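From: Colton Thibodeau
To: ongart-users
Subject: Re: [ongart-users] Cuvgate glove kit, worth renting?

Océane Cloutier wrote:
> Has anyone had the Cuvgate hand tracking kit for more than a
> demo? Brimari is offering it to us by the month and I need to
> tell Manon yes or no by Sunday. Mostly I want to know if it
> gets in the way on small parts.

We have had one in Stelisthorpe since December. Our test job is small wooden numbers and letters: pick up, line up, put back in the bag. We have 163 takes so far and kept 131 of them. Most of the rejects were tracking dropouts on the left hand.

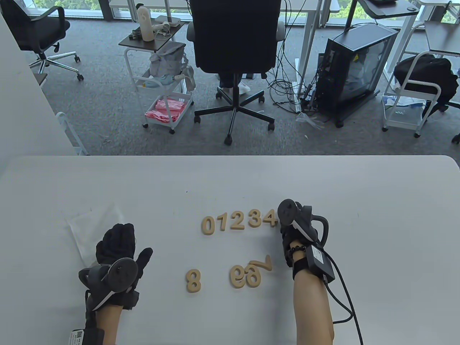

0 to 4 in a row, the rest lying loose.

You get gloves, a controller for the back of each hand, and a box that straps to each forearm with its own cable. The cables are my main complaint. Leave slack before you sit down.
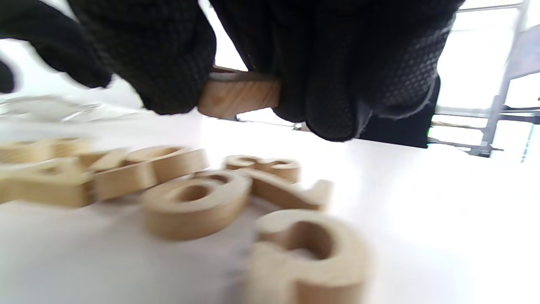

Small parts are fine once you slow down. Fingertips feel thick for the first hour or so. The knit by itself would slip on sanded wood, I think, but the raised dots on the palm and fingers help, and pinching a short block between both hands is no trouble. Thin flat things like washers I would not try.

Fitting both sides takes me 9 minutes alone, 4 with Carter helping.

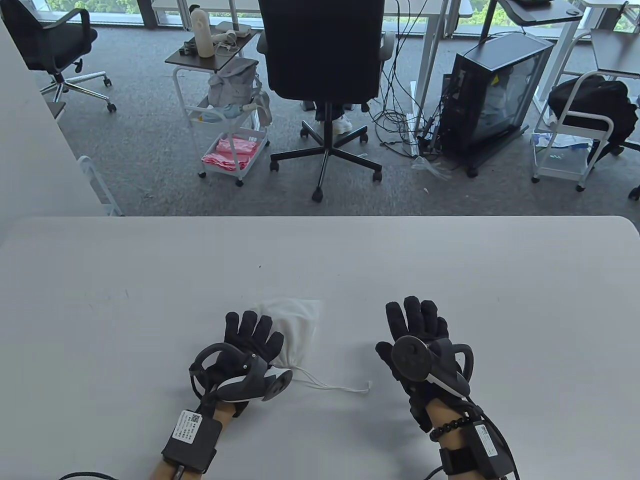 Calibration comes after that, and you repeat it every time a strap shifts. Do the forearm straps last. Normand did his first and had to start over. 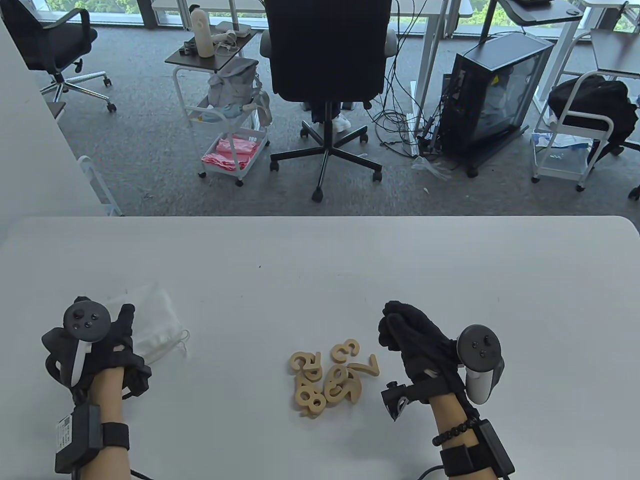

Both controllers on, number pieces in a heap.

For one month I'd say yes. I would not sign for a year until Brimari says what a replacement cable costs. I asked and have no answer yet.

Colton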